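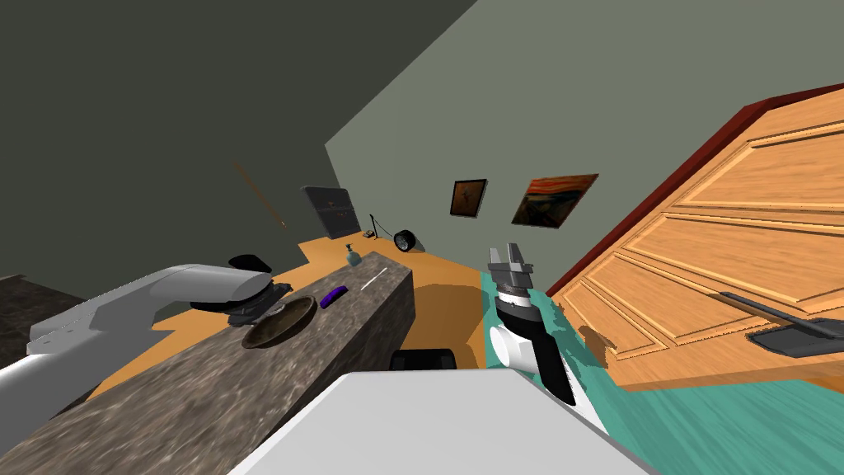

April
Houda Salem

Sourdough starter, drying trial, second batch

Picked up from where Mandla left the first batch. His flakes came off the sheet fine but took too long to wake up, and two of the jars smelled of nail polish remover. I think he spread it too thick. Mine went on thin enough to see the paper through it.

Used the Wulthorpe rye for all of it this time. 90 g of starter, fed in the morning and spread at its peak, just before 3 p.m. Two sheets of parchment, both on the top shelf of the drying rack with the door left open. No heat. Last time the lamp cooked one corner and those flakes never did anything.

By evening the edges had curled and the middle was still tacky. Left it overnight. In the morning it snapped cleanly, so I crumbled it by hand and put it in the Plastov tubs, the ones with the blue clips. The old screw-top jars let damp in – do not use them for this, even if they are the only clean ones.

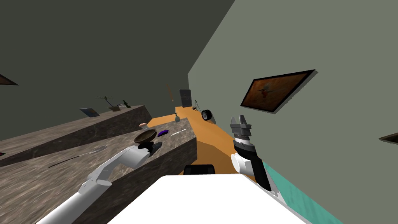
Weighed the flakes after crumbling. Nearly half the weight was gone, which is in line with what Mandla wrote down. I kept back a spoonful from each sheet and labeled them A and B. The rest is in one tub.

Waking it up: one spoon of flakes from A in lukewarm water, left until soft, then rye stirred in until it looked like thick paint. Same for B. A had bubbles by the next afternoon. B was a full day behind and I don't know why. Same flour, same water, same shelf. B was closer to the wall, so it may have had less air.

Baked with A after 5 feeds. A 600 g loaf, plain, nothing added. Decent rise, a bit flat on one side where I scored it badly. Crumb tighter than I would like. Taste was mild, less sour than the Estholm loaf we usually compare against. Mandla liked it more than I did.

Still to do:

– Dry a third batch with the sheets swapped, so B gets the open side of the rack.

– Try the white flour again. The notes from the first attempt are missing the feed times, so treat it as a fresh start.

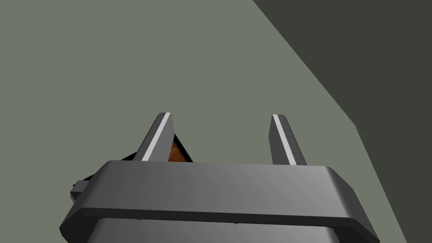
– Open the tub in a month and wake another spoonful of A. Write the smell down before feeding it.

– Ask Mandla which water he used. If it was straight from the tap, that could explain his slow jars.

– Order more parchment. One roll left, and it is the narrow kind.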